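3.2 Erhebung der Handbelastung

Die Angaben zur Belastung von Hand und Unterarm wurden mit einem schriftlichen Fragebogen erhoben, der in 153 Betrieben des verarbeitenden Gewerbes und des Großhandels ausgegeben wurde. Nach Ausschluss unvollständiger Bögen gingen 2876 Datensätze in die Auswertung ein. Die Zuordnung der Tätigkeiten folgte dem Schema von Quiambao und Dimaculangan, das zwischen haltender, führender und drückender Handarbeit unterscheidet. Tätigkeiten mit wechselnden Anteilen wurden derjenigen Gruppe zugewiesen, auf die nach Auskunft der Befragten der größte Teil der Arbeitszeit entfiel.

Als haltende Handarbeit gilt jede Tätigkeit, bei der ein Gerät oder Werkstück ohne Auflage des Unterarms in Position gehalten wird. Maßgeblich ist die Dauer der ununterbrochenen Haltephase. Das Gewicht des Geräts wurde gesondert erfasst und in das Modell als Kovariate aufgenommen. Vorarbeiten von Soriano weisen darauf hin, dass Beschäftigte die Haltedauer eher unterschätzen, wenn das Gerät über der Arbeitsfläche geführt und nur gelegentlich abgesetzt wird. Der Fragebogen enthielt deshalb zu jeder Tätigkeit eine Kontrollfrage nach der Zahl der Absetzvorgänge je Stunde. 

Abbildung 4: Von Hand gehaltenes Gerät mit zwei nach vorn gerichteten Greiffingern; Hand und Unterarm links oben.
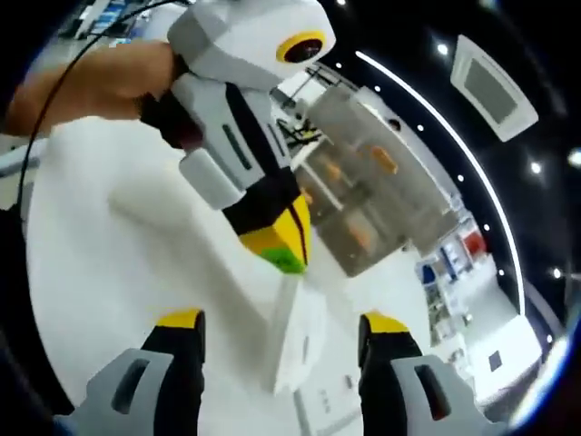
3.3 Beschwerdeangaben und Auswertung

Beschwerden wurden getrennt für Daumensattelgelenk, Handgelenk, Unterarm und Ellenbogen erfragt. Der Bezugszeitraum betrug vier Wochen. Gewertet wurden nur Beschwerden, die nach Angabe der Befragten an mindestens zwei aufeinanderfolgenden Arbeitstagen bestanden. Vorbestehende Verletzungen und rheumatische Erkrankungen wurden über eine Filterfrage erfasst; die betreffenden Datensätze verblieben in der deskriptiven Auswertung, wurden jedoch aus den Regressionsmodellen ausgeschlossen.

Die Betriebszugehörigkeit wurde als zufälliger Effekt modelliert. In den Betrieben Salletti und Milthorpe lagen zusätzlich Beobachtungsprotokolle vor, anhand derer die Selbstangaben zur Haltedauer geprüft werden konnten. Je Tätigkeit wurden dort 15 Arbeitszyklen protokolliert. Die Protokollierung übernahmen zwei Beobachterinnen unabhängig voneinander; Abweichungen wurden nach dem bei Salazar und Navarro beschriebenen Verfahren bereinigt. Für Zeleke und Praston standen vergleichbare Protokolle nicht zur Verfügung, sodass sich die Auswertung hier auf die Fragebogendaten stützt.

Fehlende Werte bei der Haltedauer wurden multipel imputiert. Eine Imputation der Beschwerdeangaben unterblieb. Sämtliche Modelle wurden zusätzlich ohne die imputierten Werte gerechnet; die Ergebnisse beider Rechnungen sind im Anhang nach Tätigkeitsgruppen getrennt ausgewiesen.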